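A dropped part is a fault, so log it as one 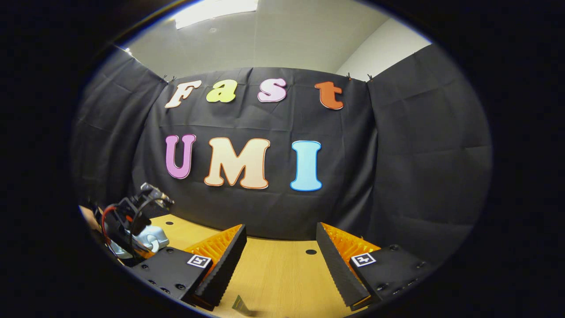
Open fingers with serrated pads and fin-ray backing, over the work surface.

Our March log at Skanton holds 3758 grasp attempts. In 212 of them the part left the pads during the lift, and the software recorded each one as "cycle complete." The fingers had closed and opened on command, so no alarm was raised.

I consider this a safety matter. Larysa Stasiv found three of the dropped parts inside the arm's swept area. Schwerdtfeger proposes stiffer pads. Pads may help, but the status code should be fixed first. A cycle that ends without the part must stop the arm and call an operator.

Ilse Harms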